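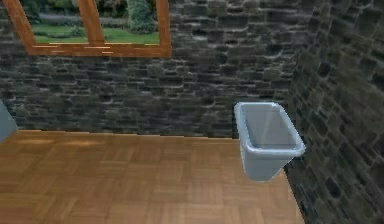
Walta Household Robotics Programme
Progress report to the Rondby Fund: open day and demonstration
Jun 4, 2022

1. Purpose of this report

The grant agreement requires the programme to report to the Fund after each public event. This report covers the open day held at the Walta building, at which the simulated household environment was shown to visitors for the first time. It also records progress on the second work package and sets out what is planned before the end of August. Spending is reported separately on the Fund's own form.

2. Background

Under the second work package, the programme is building a simulated home in which a robot arm can be operated and its behaviour studied before any trial on physical equipment. The environment is known within the programme as Ambaye. It is made up of connected rooms with household furniture and objects, and the surfaces of the walls and floors can be changed between sessions. The control software, Faltska, was completed in its first usable form in the previous reporting period.

The Fund asked at the last review that the work be shown to people outside the research group, including those with no technical training. The open day was arranged in answer to that request.

3. The open day

Invitations were sent to partner colleges, two local housing associations, the occupational therapy service and residents of the neighbouring streets. The programme received 18 visitors in the morning session, which was by invitation, and a larger number in the afternoon, when the doors were open to all. Afternoon visitors were not asked to sign in, and no attendance figure is offered for that part of the day.

The visit was arranged in 3 parts. Visitors first heard a short introduction from Mamta Bajpai, who leads the work package. They were then taken in groups to the demonstration room, where the simulation was shown on a large screen and operated live. Each group finished with a discussion, led by Maricruz Arellano, at which written comments were also collected.

The demonstration was run by Victor Kimaro in the morning and by Amedeo Melis in the afternoon. The operator moved the viewpoint through the rooms, showed the objects available for handling and then worked the arm at the kitchen counter. Visitors who wished to do so were given a turn at the controls. Demand for this was greater than the timetable allowed, and the afternoon session was extended so that those waiting could take part.

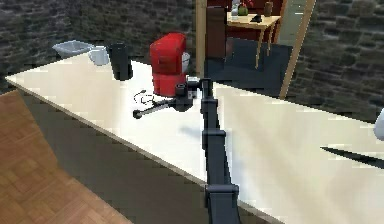 Report and section 4 by Kimutai Makori, Programme Officer, Walta

4. The kitchen demonstration

The kitchen counter was chosen as the main setting because it brings together objects of quite different shapes. A mug with a handle, a tall canister and a coffee machine each call for a different approach by the arm, and a cable lying on the worktop presents a difficulty of another kind. Several visitors from the occupational therapy service remarked that cables and other loose items are a common problem in the kitchens they visit, and asked that they be kept in future versions.

Operators were instructed to move the arm slowly and to say aloud what they intended before each movement. This was well received. In the written comments, visitors said that they had found it easier to follow the work when they knew what was being attempted. A smaller group felt that the pace was too slow to hold the attention of younger visitors, and the programme will prepare a shorter version for schools.

Two faults were noted during the day. The control software had to be restarted once in the morning session, causing a short delay to one group. In the afternoon, the display became uneven when the viewpoint was turned quickly, and one visitor reported feeling unwell as a result. Both matters have been entered in the fault log. Operators have been told to turn the viewpoint gradually until the second has been put right.

5. Comments from visitors

The questions asked most often were about safety, cost and the likely date of trials in real homes. Staff explained that the present grant does not cover trials in homes and that no date has been set. Representatives of one housing association asked whether the rooms could be altered to match the layout of their own flats. This is possible in principle, but would need floor plans and additional staff time, and the programme has promised a written reply.

A number of visitors found the stone walls unlike any kitchen they knew. The varied surfaces are part of the design of the environment, and the introduction will in future explain how they are used. Comments on the sound in the demonstration room were less favourable, as those standing at the back could not hear the operator clearly. A microphone will be used at the next event.

6. Progress against the work plan

The programme has recorded 1,837 simulated sessions since the start of the work package, of which nearly 1,000 were completed in the present reporting period. Sessions run by visitors on the open day are excluded from both figures.

The written guide for operators is behind schedule. The delay was caused by changes to the control software in the spring, after which several chapters had to be rewritten. Amedeo Melis has taken over the guide and expects to circulate a full draft to partners in August.

7. Next steps

The programme will correct the display fault, reply to the housing association and prepare the shorter demonstration for schools. A second open day is proposed for the autumn, subject to the Fund's agreement. The Fund is asked to confirm whether its officers wish to attend, and whether the cost of hiring sound equipment may be charged to the events budget.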